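Fanen Adds Desktop Flip-Top Bin and Felt Work Mat to Livcombe Range

RUSTCOMBE, 10 Jun 2023 – Fanen, a supplier of small storage goods for home offices and classrooms, has added two items to its Livcombe range: a desktop bin with a hinged flip-top lid, and a felt mat sized for a standard rectangular work table. Both go on sale through the company's existing dealers and will be available in quantity from October.

The bin is a molded plastic container with a rounded square body that tapers toward the base. It is supplied in one color, cream, with a gloss finish. The lid is joined to the back rim by a small plastic hinge and opens to a nearly upright position, so that the full mouth of the container is clear. A small nub at the edge of the lid serves as a finger grip. There is no liner, pedal or spring, and the lid is closed by hand.

Capacity was set by the items customers reported keeping on their tables. Fanen collected 527 responses from dealers' customers before the tooling was ordered. The most frequent answers were pencil shavings, tea bags, paper scraps, and loose objects that roll, among them balls, spools and rolls of tape. The mouth was then widened to take a tennis ball, which the company adopted as its reference object for checking both the opening and the inside of the body.

"An earlier version had a narrower rim and people had to aim," said Berhanu Weldu, product manager for the Livcombe range. "We moved the hinge back and kept the inner walls plain. A ball goes in from above and can be lifted out by the same route. The outside dimensions hardly changed."

The mat is a beige felt with a speckled surface and slightly rounded corners. It is intended to cover most of the tabletop while leaving a margin of bare surface on the left, on the right and along the front. The margin gives users somewhere to set cups and other items that should be kept off felt. The mat has no adhesive backing and may be rolled for storage. Rolling with the upper face outward is recommended, as this reduces curl at the corners. 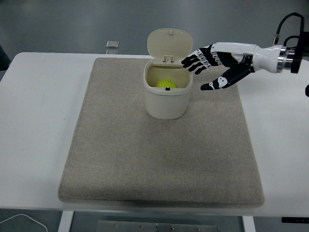 Felt of this type will mark in normal use, and light smudges near the center of the working area should be expected. Fanen advises brushing first and then blotting with a damp cloth. Machine washing is not recommended – the edges may lose their shape. The bin can be rinsed in warm water with a mild detergent and should be left open until dry.

The first production run consists of 200 bins and 200 mats, made at the company's Rustcombe site. Orders are packed in cartons of 8 bins. Mats ship flat, with a card sheet between each. Dealers who carry the existing Livcombe trays and pen cups may add either item to a standing order without opening a new account.

"The two products are sold separately, and we expect most offices will start with the bin," said Aurelio Olvera, who manages dealer sales. "Schools have asked mainly for the mat. They want less noise when things are put down on a hard table."

Spare lids will be stocked as a separate part. The hinge is not sold on its own and is supplied fitted to the lid. Color samples of the felt are available to dealers on request from the Ifans warehouse, which also handles returns and carton shortages.

Media and dealer inquiries: Aurelio Olvera, Dealer Sales, Fanen, Rustcombe.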